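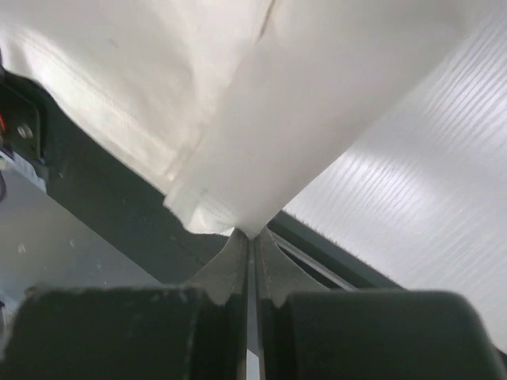

White cloth, a few creases in it.

Quick one, typing this before work because I need to get it out of my system. Sundemeo have finally said who's coaching next season and the answer is... both of them? Sort of? Old coach stays till March, then Renata Jakubowski takes over for the run-in. Who plans a handover for the middle of a season. Who.

I like Jakubowski. I've liked her since she was playing, when she was slow as anything and still always in the right spot. Her second team at Pons pressed high and never looked tired, and if she brings half of that here I'm happy. But give her the summer! Give her a preseason, let her pick her own captain. Instead she gets a squad someone else built and ten minutes to fix it.

And the squad needs fixing. We let in 52 goals last year. 52. A good 18 of those came from corners, I went back through the match reports on Wednesday night to check (yes I'm fine). Same thing every time, everybody watching the ball and a big unmarked girl at the back post. You don't need a new coach for that, you need someone to shout.
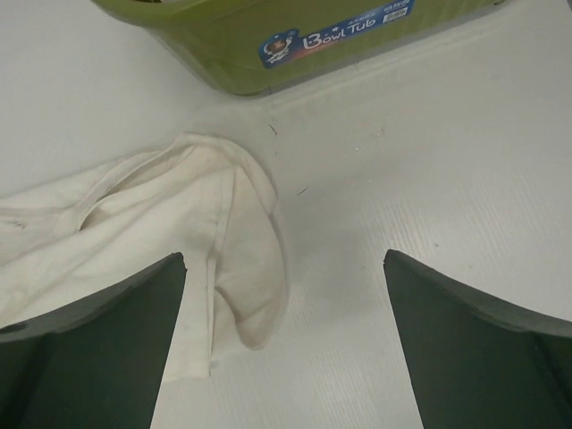

Pale surface, faint lines running across it.

Anyway the Zelleo game. Lost 2-0, didn't deserve better. First half was ok, we had teh ball and did nothing with it. Second half we stopped having the ball. The keeper was good, she's the only one I'd give more than a six. Both goals down our left, where we've had no proper fullback since the fall — everyone in the stands can see it, so I assume Zelleo could too.

Nomex away next. Long bus, bad pitch, wind off the water. I'd take a draw right now and not watch it.

Season tickets for next year are 99 dollars if you renew early. I'll renew, obviously. I've moaned every year since I started this blog and I've renewed every year to. Ask me again in March when the new coach has had a week.

Ok, gotta run, bus.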